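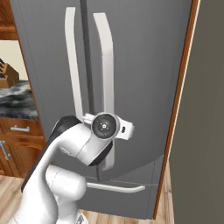
About Usteck

Usteck is an independent supplier of replacement transmission parts and remanufactured gearboxes for passenger cars and light trucks. The company serves repair shops, municipal fleets and private owners from its main warehouse in Figueroa, and employs 39 people in sales, technical support, rebuilding and shipping.

Our history

The company began as a two-bay rebuilding shop that worked mainly on manual gearboxes for delivery vans. As automatic transmissions became standard in most households, our customers began asking for torque converters, valve bodies and solenoid packs that local dealers would not sell separately. A parts counter was opened for them, and within 6 years the counter accounted for more of our business than the shop itself. Rebuilding continues today under the Virnus name, which appears on the tag of every remanufactured unit we ship.

What we supply

Our catalog covers automatic, manual and continuously variable transmissions from 33 vehicle makes. It includes gasket and seal kits, clutch plates, filters, oil pans, mounts and complete units. Parts for older vehicles remain in the catalog as long as a dependable source can be found. Customers who cannot identify a part by number may send us the vehicle identification number and the code stamped on the transmission case — the two together are usually enough.

Virnus units are fully disassembled, cleaned and measured before any new part is fitted. Worn bushings, seals and friction plates are always replaced. Hard parts are reused only when they fall within the original tolerances. Each unit is then run on a test stand, and the printed results are packed with it.

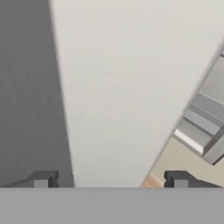

Orders received before noon leave the warehouse the same day. Complete units travel by freight and require a delivery address with a loading dock or a lift. A core deposit is charged on each remanufactured unit and is refunded in full once the old transmission has been returned, drained of fluid and in one piece.

Our partners

Since the purchase of the Cludesora distribution business, Usteck has served customers through 14 regional pickup points. Former Cludesora account holders keep their existing terms and customer numbers. Shops that wish to open a trade account may apply in writing; a business license and a resale certificate are required.

Warranty and support

All Virnus units carry a written warranty against defects in parts and workmanship. The warranty does not cover damage caused by incorrect fluid, a blocked cooler or improper installation. Our technical staff will advise on fluid type, cooler flushing and relearn procedures before installation — customers are encouraged to call before the vehicle is on the lift.

Page last revised December 27, 2021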